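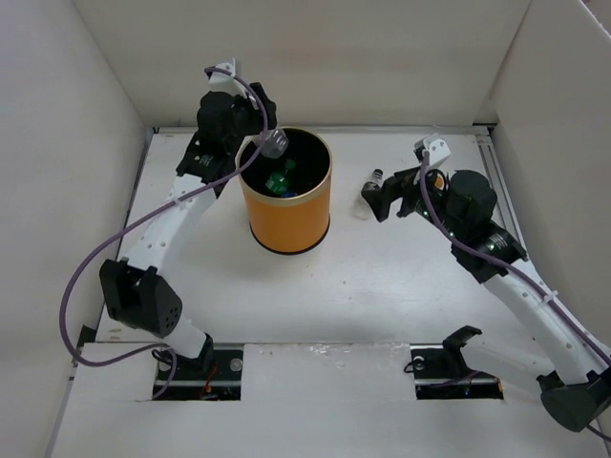 Fórum Muston - Recuperação e Lesões
Tópico: Fratura do rádio distal, tirei o gesso e o pulso não dobra. É normal?

marilia_quintal
Boa tarde a todos! Sou nova por aqui, andei uns dias só a ler e hoje enchi-me de coragem. Em agosto caí no quintal (estava a apanhar figos, em cima de um banquinho que já devia ter ido para o lixo há anos, mas enfim) e parti o pulso direito. Fratura do rádio distal, com um bocadinho de desvio. Reduziram-me aquilo na urgência, com anestesia local, e fiquei com gesso durante 6 semanas. Não houve cirurgia.

O gesso saiu e eu, ingénua, achei que ia para casa bater claras em castelo. Pois bem, o pulso quase não dobra para trás, rodar a palma da mão para cima é um suplício e não consigo abrir um frasco nem que a minha vida dependa disso. O ortopedista viu a radiografia, disse que o osso estava bem consolidado, passou-me fisioterapia e em cinco minutos eu estava cá fora. A fisioterapeuta é um amor, mas só tenho vaga 2 vezes por semana.

Queria perguntar a quem já passou por isto quanto tempo demoraram a sentir a mão outra vez vossa. E se faziam exercícios em casa, e quantos. Tenho medo de fazer de menos e tenho medo de fazer de mais. Desculpem o testamento!

zeca_da_ribeira
Bem-vinda, Marília, e as melhoras! Parti o mesmo osso, no esquerdo, a jogar padel com o meu genro. No meu caso levei placa e parafusos, por isso a comparação vale o que vale, mas a rigidez foi igualzinha. Lembro-me de olhar para a mão e pensar que me tinham devolvido a de outra pessoa.

O que me ajudou foi água morna. Enchia o lavatório, metia lá a mão uns minutos e depois fazia os movimentos que a terapeuta me ensinou, ainda dentro de água: para cima, para baixo, para os lados, fechar o punho, abrir os dedos todos. De manhã, depois do almoço e antes de me deitar. Ao princípio parecia que não acontecia nada, e depois um dia dei por mim a rodar a chave na porta sem pensar nisso. Foi uma festa cá em casa.

Para a rotação, pegava num martelo pequeno pelo cabo, cotovelo encostado ao corpo, e deixava o peso levar a mão devagarinho para um lado e para o outro. Mas isso pergunte primeiro à sua fisioterapeuta, que eu só comecei quando me deram luz verde.

lurdes.m
Olá Marília, eu sou das tais que fez de mais, portanto deixo aqui o meu aviso com todo o carinho. Tirei o gesso, achei tudo muito lento e pus-me a forçar o pulso contra a mesa, a cerrar os dentes, convencida de que quem não sofre não melhora. Resultado, mão inchada como uma broa e mais dores na semana seguinte do que tinha tido com o gesso. A terapeuta ralhou comigo (com razão) e tive de voltar atrás.

Agora guio-me assim: se a dor passa pouco depois de acabar os exercícios, tudo bem. Se ainda lá está na manhã seguinte, ou se a mão incha, abrandei de menos. E não se esqueça dos dedos e do ombro! Com o braço ao peito tanto tempo o meu ombro também ficou preso, e disso ninguém me tinha falado.

tiago_bronero
Vou discordar um bocadinho da Lurdes, espero que não me leve a mal. Percebo o aviso, mas conheço muita gente que fez o contrário, ficou com tanto medo da dor que quase não mexeu a mão, e passados meses continuava na mesma. Eu fui assim com o cotovelo. Tratava aquilo como se fosse de vidro, e o médico acabou por me dizer que mais um pouco e o assunto ficava sério. Algum desconforto no fim do movimento faz parte, pelo menos foi o que sempre me explicaram.

Também recomendo a bola Plulter, aquela de espuma que se aperta na mão, a mais macia. Comprei a minha na loja online e ainda hoje a uso quando estou ao telefone.

lurdes.m
Não levo nada a mal, Tiago! Acho até que estamos a dizer coisas parecidas, cada um a olhar para o seu susto. Mas "algum desconforto" é uma expressão que cada pessoa entende à sua maneira, e eu na altura entendi muito mal. Se alguém me tivesse dito "pare quando começa a prender a respiração", tinha-me poupado uma semana de gelo.

Quanto à bola, com jeitinho. Apertar dá força, mas não devolve o movimento de dobrar o pulso, e há quem passe o dia a apertar a bola e se esqueça do resto.

tiago_bronero
Justo. Retiro a bola do pódio, mas não a deito fora.

marilia_quintal
Que simpatia, obrigada a todos! Já fiz a água morna do Zeca ontem à noite e soube-me pela vida, mesmo sem saber se adianta. E isso de prender a respiração, Lurdes, ri-me sozinha na cozinha, é tal e qual o que eu faço.

Outra dúvida, já que aqui estou. Tenho um altinho do lado do dedo mindinho, naquele ossinho saliente, que antes não era assim. E às vezes dá um estalido quando rodo a mão. Não dói por aí além, mas faz-me impressão. Alguém teve?

SaskiaHenare
Olá, Marília. Sou Saskia Henare, terapeuta da mão, e passo por este fórum quando o trabalho deixa (e desculpem o meu português, que ainda tropeça de vez em quando, apesar de já cá viver há tanto tempo!). Não posso avaliar ninguém pela internet, mas posso dizer umas coisas gerais.

Aquele osso saliente é a ponta do cúbito. Depois de uma fratura do rádio distal, o rádio pode ficar um pouco mais curto ou inclinado, e o cúbito passa a notar-se mais. Muitas pessoas ficam com isso e fazem a sua vida. Os estalidos sem dor são também muito frequentes enquanto os tecidos recuperam. Se o estalido vier com dor do lado do mindinho, sobretudo ao rodar a mão ou a apoiar-se nela, aí vale a pena falar com o ortopedista, para ele ver os ligamentos dessa zona.

Sobre a discussão lá de cima, eu costumo pedir aos meus doentes sessões curtas e várias vezes ao dia, em lugar de uma sessão heroica. O Zeca tem razão quanto à água morna. A Lurdes tem razão quanto ao inchaço. E o Tiago tem razão em que parar por completo também tem o seu preço.

Peço só que ninguém deixe passar isto: dor muito forte e fora de proporção, mão que muda de cor ou de temperatura, pele brilhante, suor diferente do outro lado, formigueiro que não larga os dedos ou, de repente, o polegar que não levanta. Com qualquer uma destas coisas liga-se ao médico e não se espera pela consulta seguinte.

zeca_da_ribeira
Obrigado, Saskia, vou imprimir isto e colar no frigorífico, que a minha mulher agora também anda a queixar-se do pulso.

npimentel
Boa noite. Entro só para falar de dinheiro, que também conta. A mim propuseram-me na clínica Langlois uma tala dinâmica, feita por medida, e o orçamento foi de 659 euros. Fiquei de boca aberta. Perguntei se era mesmo precisa e responderam-me que "acelerava o processo". Acabei por não fazer e recuperei na mesma, com fisioterapia no centro de saúde e muita paciência. Para mim foi negócio, puro e simples.

lurdes.m
Ó npimentel, aí já não o acompanho. A minha irmã teve uma tala dessas e foi o que lhe valeu, porque aos quatro meses não passava do mesmo ponto. O senhor não precisou, e ainda bem, mas daí a chamar negócio vai um bom bocado.

npimentel
Aceito que haja casos. O que me incomodou foi proporem-ma na primeira consulta, sem ninguém ter sequer medido até onde dobrava o pulso. À sua irmã mediram?

lurdes.m
Mediram, sim, todas as semanas, com aquela espécie de transferidor. Nesse ponto dou-lhe razão, sem medir não se devia propor nada.

SaskiaHenare
Também eu mediria primeiro. Uma tala dessas faz sentido quando o movimento estagna apesar dos exercícios, e quem a propõe deve saber explicar que ganho espera e em que prazo. Perguntem sempre, é um direito vosso.

marilia_quintal
Volto com notícias, que acho feio as pessoas perguntarem e depois desaparecerem! Hoje, sábado, 21 de novembro de 2020, abri sozinha um frasco de doce de abóbora. Com um pano, é certo, e com uma careta que assustou o gato, mas abri. Para trás o pulso ainda fica aquém do outro, a palma para cima está quase lá, e o altinho continua no sítio dele e já lhe perdi o medo. Falei do estalido na consulta, o médico apalpou, rodou, e como não dói ficou assim.

Faço os exercícios quando me levanto, a meio da manhã, antes do lanche e à noite com a telenovela. Nos dias de frio custa mais um pouco. A fisioterapeuta deixou-me agora começar com um pesinho, e eu, que nunca na vida entrei num ginásio, ando toda vaidosa.

zeca_da_ribeira
Parabéns, Marília! Eu só aos 7 meses deixei de pensar no pulso, e mesmo assim ainda faço cara feia quando me apoio nele para me levantar do chão. Vá devagar com o pesinho.

tiago_bronero
Que boa notícia! E o banquinho, já foi para o lixo?

marilia_quintal
O meu marido pregou-lhe uma perna nova. Anda escondido na garagem (o banco, não o marido) e eu faço de conta que não sei.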